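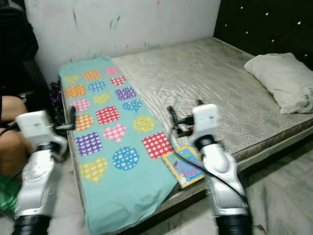

Should a high school robotics club spend its year teaching two arms to do housework?

Only if the students get to see the failure count, and most of them never do.

I judged the student projects in Bomunthorpe last August, and the household category had the longest line. The crowd loves a pair of arms tidying a bedroom. I sat through the Stedier team's talk, then the Drirnov team's, and both gave me the same thing: a short video, a happy ending and a slide that said 1000 practice runs. Practice at what? How many went wrong? One student told me they had kept the good ones. That was the whole answer.

The Moradi club did it differently and placed well down the list. They logged 1489 tries at one folding task and counted 187 as clean. Their poster was a gray table of misses, sorted by cause, and people walked right past it. I would hire any kid on that team.

I don't blame the students much. The score sheet gives 400 points for the live demo and has no line at all for record keeping. Kids read a score sheet better than their coaches do, and they build what it pays for. What it pays for now is one good afternoon with a blanket.

Parents keep asking me when these machines will make a bed on their own. I tell them to ask to see the log. If the club doesn't have one, save the entry fee and let the kid make the bed.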